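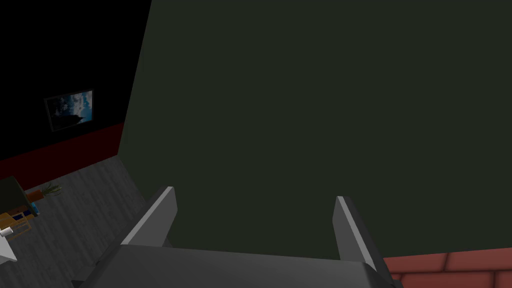 5. Approach a large flat surface

5.1 Load the practice home in the Clurum simulator and put the view on the wrist of the arm. You should see the open gripper in front and the dark green panel behind it.

5.2 Drive forward in short moves. Stop when the panel fills most of the view. Do not touch it.

5.3 Check that the gripper is open and that nothing is between the fingers. If the status line says "holding" and the fingers are empty, repeat the calibration from section 3.

Note: A plain surface without seams or handles is difficult for the depth estimate. The robot can believe that the panel is farther than it is. Keep the floor inside the view, so the software has an edge to compare with.

Caution: Do not raise the speed limit above 200 in this section. The same value will be used later on the real machine.

6. Tidy the bedroom

6.1 Change to the body view. Both arms must be visible before you continue.

6.2 Select the task "Tidy, small items". The first target is the green book on the bed.

6.3 Let the left arm make the approach without your help. Use the manual mode only if the arm stops for longer than 44 seconds.

6.4 When the book task is finished, select the pale pink piece on the floor as the second target.

Note: Blankets are still a weak point. The folds change the height under a thin object, and the fingers often close on the cloth together with the book. In our own tests, made by Nkechi Akpan in September, the robot completed 2330 pick attempts, and the bed gave more failures than any other place in the home. The tiled floor was much easier. We do not recommend to promise your customer a robot that makes the bed. Moving a book from it to a shelf is a more realistic goal at present.

6.5 If the view is strongly tilted, compare it with the body angle in the status line before you move the base.
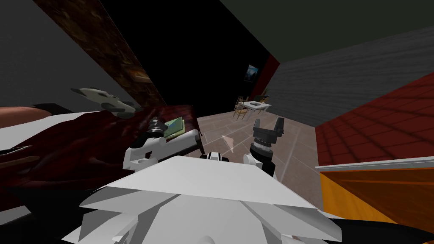 7. Save and compare the results

7.1 Press Save after each task. The file goes to the folder Trallero on your computer.

7.2 Repeat the task at least five times from different start positions. One good run does not show that the robot can do the chore.

7.3 Write in the log each time a person had to take control, also when it was only for a moment.

Caution: Do not copy the results of the simulator into a safety report. For questions about the log format, write to Delia Palma at Diser support.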